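Against the Suggested Serving

By Elisa Bassi

My building got a new package room in May, and with it came a sign telling us how long a reasonable person needs to collect a package. The answer is 3 minutes. After that the door chimes. I have nothing against the chime, which is pleasant enough, but I keep thinking about whoever sat down and decided on 3.

We are surrounded by these small rulings. The shampoo wants to be left in for a minute. The dentist wants two. The bank, when I call it, would like me to have my sixteen digits ready, as if I might otherwise have been caught juggling. My oven manual runs to 176 pages and recommends that I read all of them before making toast. I suspect the author of that line has never been hungry.

The worst offender is the serving size. I have lived a fairly full life and I have never met anyone who ate eleven crackers. People eat four, or they eat the sleeve. A pint of ice cream is said to contain three servings, and I suppose it does, in the sense that a car contains five people. 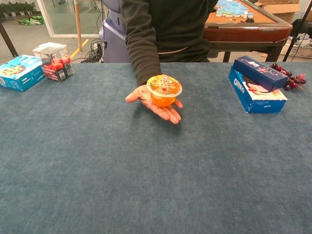

My friend Declan Scanlon defends all this. He worked for years at a packaging firm called Planstead, and he says the number on the back was never meant as advice. It was there so that one box could be compared with another. Fine, but then put it in a drawer with the other measurements and stop calling it "suggested." A suggestion is what your aunt makes about your hair. It has a little hook in it.

Declan also says I am the only person he knows who reads the back of anything and takes it personally. This may be so. I was raised by people who followed instructions. My father would not sit on a chair he had put together until he had reread the sheet, and if there was a screw left over he went quiet for the rest of the evening. I got the reading from him, and the sulking too, but somewhere along the way the obedience fell off.

What bothers me is how far the habit has spread. It used to stop at food and furniture. Now an article tells me, before I start, that it will take me seven minutes. My phone has views on how much I walked. There is a gym near my office, Asulel, where a screen greets you by name and tells you what people your age are doing. I went once. People my age, it seems, are doing a great deal more than I'd been led to believe at parties.

I don't think anyone means harm by it. Most of these numbers were picked on a slow afternoon by someone who had a blank to fill in and wanted to go home. Ask for the reason and you get a shrug, or a link. I did write to the building's managers about the 3 minutes. A very polite man named Finbarr Ó Néill replied that it was the default setting and that the system could be set as high as 40.

Forty minutes in a package room! I can't imagine what a person would do in there, but I found that I wanted the option very badly. I wrote back and asked him to turn it up. He said he would raise it with the supplier, and that I should allow five to seven business days.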